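PRESS RELEASE
Thursday, March 19, 2020

Robots learn kitchen manners in a kitchen that does not exist

Cundico, the robot learning group, today publishes the results of Hikby, a training method for robot arms that does its practising entirely in simulation, where crockery is free and the neighbours cannot complain.

The idea is simple enough to explain over tea. A simulated arm is given a household task in a simulated room. When it makes a mess of things, Hikby winds the attempt back to the last moment at which matters were still under control and has it try again from there. Older methods send the arm back to the very beginning, like a strict piano teacher.

Over some 3000 practice attempts per task, arms trained with Hikby needed half as many tries to reach a steady grasp as arms trained the strict way. The gain held in 2 room layouts, one tidy and one laid out by a colleague with firm views on realism. It shrank a good deal when the object was out of sight at the start, and the paper says so at some length.

All training used the view from the wrist of the arm. This is an awkward place to see the world from. Walls lean, windows turn up at odd angles and the gripper itself takes up much of the view. The team considered straightening everything out before the arm saw it, then decided that the arm had better get used to it.

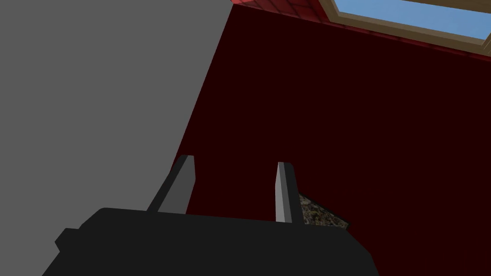

Rooms were built with Proka, Cundico's in-house scene builder, whose taste in wall colours has been the subject of internal correspondence since December. No changes are planned.

Tests on a physical arm will follow with Yáñez, a maker of small kitchen fittings, which has kindly offered its showroom and has asked for a written list of anything likely to be dropped. The list is being drafted.

The paper, the code and the full set of rooms are free to download from the Cundico website. Press enquiries should go to the Cundico press desk, which is staffed on weekday mornings.

ENDS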